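News > Community > Neighborhood Notes

Filed under: Reuse and Repair

Swap shelf moves to porch pickup through the spring

April 24, 2020
By Anika Kasprzak 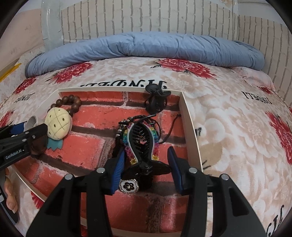

Hair clips and other accessories in a brick-print box.

The Kiani Street swap shelf has been closed since the library branch locked its doors, and a good many of you have written to ask what to do with the bags piling up by the stairs. Starting this week the swap will run from porches. The rules are short and they will probably change once we see how it goes.

If you have something to give away, send a note to the swap list with the item, the size if it has one, and your cross street. Please don't put your full address in the note. When a neighbor asks for the item, write back to them directly and agree on a time. Put it out in a bag or box with their name on it and go back inside.

Small things go best in sets. Doaa Mansour ran the children's table last October and she reports that single barrettes, odd mittens and loose puzzle pieces were still there at closing, while anything bagged up with a few others like it was gone in the first hour. Hair accessories, craft supplies, buttons, playing cards and kitchen gadgets all fall under this. Wash what can be washed. Brushes and combs are not being accepted for now, and neither are pillows, stuffed animals or opened cosmetics.

Clothing is fine if it is clean and folded. Winter coats should wait until fall. We had 102 of them last year and storage is still a problem.

Books are a separate matter. Leonidas Triantafyllou has room in his garage on Brumano Avenue and will take up to two boxes per household. He can't take encyclopedias or magazines. Leave boxes on the left side of the driveway, away from the gate, and write "books" on the top.

The repair table is on hold. Araceli Figueroa still has 29 items that were dropped off before the closure, mostly lamps and toasters, and she would like them to go home. If one of them is yours, contact her with a description and the color of the cord tape. Anything not claimed by the time the branch reopens will go to the county recycling drop-off.

The swap list has over 30 new names on it this month. If you signed up and have not received anything, check your junk folder before writing to us. Requests for furniture should still go on the paper board outside the laundromat.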